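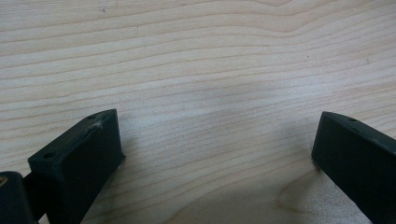 How long should a membrane stay in blocking buffer before the primary antibody goes on?
One hour at room temperature, on a slow rocker, is enough for most antibodies. If the blot has to wait, leave it in the cold room overnight in the same buffer.

Stripping and reprobing a membrane

Updated May 14, 2020

Stripping takes the antibodies off a membrane so the same blot can be probed again. It saves sample, and it lets you check a loading control on the same lanes as your target. It also costs you some protein every time, so plan the order of your probes before you start.

Before you begin

Use PVDF if you know in advance that you will strip. Nitrocellulose can be stripped with the mild buffer below but tears easily after the second round. Do not let either membrane dry out between detection and stripping. Antibody that has dried onto a membrane is very hard to remove.

Probe for the weaker target first. A phospho-specific antibody should go on before the antibody for the total protein, and the loading control should go last.

This protocol covers chemiluminescent detection with an HRP-linked secondary. It does not work for colorimetric substrates such as DAB, which leave a permanent deposit on the membrane.

Mild stripping buffer (1 liter)

15 g glycine
1 g SDS
10 ml Tween 20
Water to 800 ml
Adjust to pH 2.2 with HCl
Bring to 1 liter with water

Check the pH with a meter. Strips don't read well at this end of the scale, and a buffer at pH 3 will leave a good part of the primary behind. The buffer keeps at room temperature for a few months. If it has gone cloudy in a cold lab, warm it until the SDS goes back into solution.

Harsh stripping buffer (100 ml)

20 ml of 10% SDS
12.5 ml of 0.5 M Tris-HCl, pH 6.8
67.5 ml water
0.8 ml 2-mercaptoethanol, added in the fume hood just before use

Use the harsh buffer only when the mild one has failed. Everything that touches it stays in the hood, including the rinse water, and the waste goes in the labeled bottle.

Procedure, mild buffer

1. After imaging, wash the membrane in TBST for 5 minutes.
2. Cover the membrane with stripping buffer. For a mini blot, 20 ml in a small tray is plenty.
3. Rock at room temperature for 10 minutes. Discard the buffer.
4. Add fresh stripping buffer and rock for another 10 minutes. Discard.
5. Wash twice in PBS, 10 minutes each.
6. Wash twice in TBST, 5 minutes each.
7. Check that the strip worked (see below).
8. Block again for one hour. Then add the next primary.

Procedure, harsh buffer

1. Warm the buffer to 50 °C in a container with a tight lid.
2. Add the membrane, close the lid and incubate at 50 °C for up to 45 minutes with some agitation.
3. Pour off the buffer into the waste bottle.
4. Rinse under running water for one to two minutes, still in the hood, collecting the first rinse as waste.
5. Wash in TBST, five times, 5 minutes each. Leftover mercaptoethanol will damage the next antibody.
6. Check, then block as above.

Start with 20 minutes at 50 °C and go longer only if the check shows signal. Sobia Kiani ran a set of liver lysates at the full 45 minutes last August and lost most of a 17 kDa band that had been clear on the first exposure. Small proteins come off first.

Checking the strip

There are two checks, and they tell you different things.

To test for leftover secondary, put ECL substrate on the stripped membrane and expose it for as long as your longest exposure on the first probe. No bands should appear.

To test for leftover primary, block the membrane, incubate with the same secondary for an hour, wash, and then add ECL. This takes longer and most people skip it. Do it at least once for each primary you plan to strip. It matters most when your next primary comes from the same species as the last one, since the new secondary will bind anything that stayed behind.

If either check shows bands, repeat the strip. If two rounds of mild buffer make no difference, go to the harsh one.

Common problems

High background after reprobing. The membrane was not blocked again, or was blocked too briefly. Stripping takes off the blocking protein along with the antibody. Some phospho antibodies also do better in BSA than in milk.

Old bands still visible. Check the pH of the buffer first. Then check the volume. A membrane that sticks out of the liquid at one corner will strip unevenly, and the corner will show up in the next image.

New target very weak. The protein may have come off with the strip. Run a fresh gel and probe for the second target first to see what the signal should be. Raising the primary concentration on a stripped blot, say from 1:1000 to 1:500, sometimes rescues it.

White patches where a strong band used to be. The substrate was used up by too much HRP on the first probe. Dilute the secondary further next time. Stripping does not always clear these patches.

Can stripped blots be quantified?

With care. Do not compare the intensity of a band before stripping with one after. Compare lanes within the same exposure, and normalize to a loading control probed on the same membrane. State in the figure legend that the membrane was stripped, and how many times. Our limit is two strips for anything that will be quantified and three for anything else.

Record keeping

Write the strip number on the edge of the membrane in pencil or blot-safe pen, outside the lanes. In the notebook, enter the buffer used, the time, the temperature and the result of the check. Save the image from the check with the others, even when it is blank. Reviewers do ask for it.

Stripped membranes can be stored wet in TBST at 4 °C for up to two weeks, or sealed in plastic wrap at -20 °C for longer.

Protocol written by Noman Khattak, with changes to the harsh buffer section by Razia Malik.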